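Category: Home & Workshop > Storage and Order > Cable Storage
Last updated: March

Prurkel Cable Roll, size 39

The Prurkel cable roll is a flat cloth organizer for the small cables of a home or a small office. When it is open, it lies on the table and you can see all the pockets at once. When it is closed, it is a roll with a strap, and it fits in a desk drawer or on a bookshelf between the books. The number 39 in the name is the width in centimeters when the roll is fully open.

We developed this product after many years of selling boxes and baskets for the same purpose. A box is cheap and we still sell several kinds, but the customers write to us always with the same complaint. After a few months the cables in the box are one big knot, and to take out one charger you must take out all of them. In the roll every cable has its own place and does not touch the others.

Construction

The outer cloth is a thick cotton canvas, woven for us in Prirkdale. It is washed before cutting, so the roll will keep its size when you wash it later at home. Inside there are 19 pockets. The small ones are for adapters and memory sticks, the middle ones are for a charging cable up to one meter, and the two long ones at the bottom edge can hold a power cord for a laptop. Over the pockets goes a flap which you fold down before rolling. Please do not forget this flap, otherwise small adapters can slide out from the side.

The strap is sewn with a double seam and closes with a metal hook. In the first edition we used a hook and loop tape, but it collected dust and pulled threads out of sweaters. If you have the old edition, you can order the new strap separately and sew it on by hand.

How to prepare the cables

Before you put a cable into the roll, it is good to wind it correctly. Hold one connector in the left hand and make loops as wide as your palm, without pulling. Let the cable turn in the direction it wants to turn. Many people wind the cable tightly around the fingers or around the charger itself, and this bends the wire always in the same place, close to the connector. There it will break first. 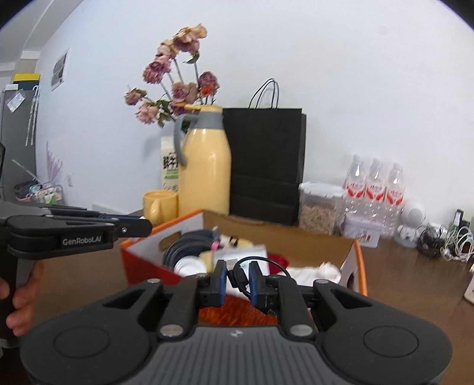 When the loops are ready, leave a short end free and put it once around the middle. For very thin cables this last step is not necessary, the pocket alone will hold them. Put the cable in with the connectors up, then you can recognize the type without taking it out. Each roll comes with a sheet of 100 paper labels. Write on them with pencil or ballpoint pen. Gel ink needs longer to dry and can leave marks on light canvas.

We advise to sort everything on a big table before filling the roll for the first time. Take all cables from the drawers and old packages, and put together the ones of the same type. Most homes have too many of one kind and not enough of another. Damaged cables should go to electrical recycling, also when they still work in a certain position.

Colors

Sand, dark green, and slate gray. The lining is always light, so that black cables are easy to see against it. Small differences of color between deliveries are possible. If you order several rolls for one shelf, please order them together.

Care

Empty all the pockets and open the hook. Wash by hand or in the machine at a low temperature, with similar colors. Dry it lying flat. You may iron the canvas from the outside, but not over the hook. Let the roll dry completely, also in the corners of the pockets, before cables go back in.

Delivery and use in offices

The roll is packed in a paper sleeve. For schools and offices there is a carton with 6 rolls, in one color or mixed. Rolls from the carton have the same quality and the same labels.

The Tramum wall rail, which we sell in the section for shelves, has hooks in the right distance for this product. You can hang the roll open on it, like a tool roll in a workshop. For this use, choose the version with two eyelets in the upper edge. The version without eyelets is a little lighter and is better for traveling.

Repair

We repair seams and hooks of all our canvas products. Send the roll clean and empty to the Alaoui workshop, with a short note about what is broken. The address is printed on the inside of the paper sleeve. Repairs of seams are free of charge during the first two years, and after this time you pay only for the return postage. Cloth with holes we cannot repair, but we can sew a patch over it in one of the three colors.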